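3.2 Placement of the handset during the evening period

Participants in the Istine sample were asked to complete a paper log for the last hour before sleep and the first hour after waking. The log recorded the room in which the handset was left, the surface it was left on, and whether notifications were audible from the bed. Of the 600 logs issued in February, 400 were returned in a usable state. Logs with more than one blank evening were excluded, following the rule set out in Section 2.4.

Placement was coded into four classes: bedside, elsewhere in the bedroom, kitchen or bathroom counter, and other. Coding was done by Lumenta and Vrabec working separately, and disagreements were settled by Procházka. Most disagreements concerned open-plan flats, where the kitchen counter can lie within arm's reach of a sofa bed. These were coded by surface and not by distance, a choice we return to in Section 5.

Orientation was added as a second variable after the pilot. Ouali (pilot report, unpublished) noted that several participants who left the handset on the counter also wrote "face down" in the margin without being asked. The revised log therefore included a tick box for orientation, with the options face up, face down and don't know.

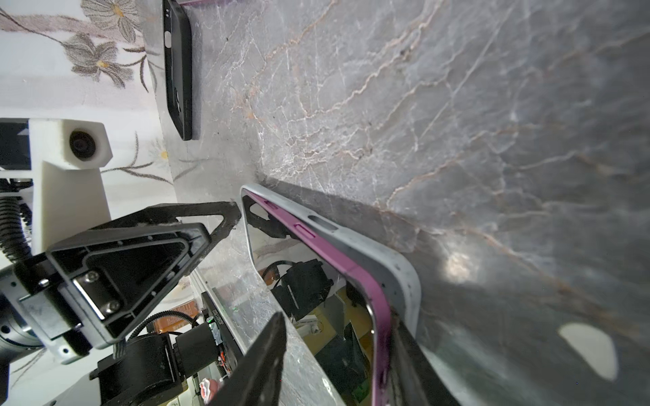 9 min read

Figure 2. Handset face down on a marble countertop.

Counter placement was reported on 175 of the usable logs as the usual evening position. Within this group, face-down orientation was associated with a shorter interval between the last reported handset use and lights out. The direction of the association held when households with children under five were removed, and when shift workers were analysed separately. It did not hold for participants over 60, for whom the interval was short under every placement.

Two limits on these results should be stated. First, the log relies on recall. Participants were told to fill it in at the bedside, but handwriting and ink suggest that some completed several evenings in one sitting. Second, the tick box does not separate habit from intent. A person may turn the handset over to hide the screen, to protect the camera lenses, or for no reason they could name. Bucur's follow-up interviews in Evia (Section 4.1) were designed to address this point, although the interview group was small and drawn from a single neighbourhood.

Surface material was not recorded. The Zeman scale, used in Section 3.3 to score sleep quality, has no item on the sleeping environment, and we did not add one.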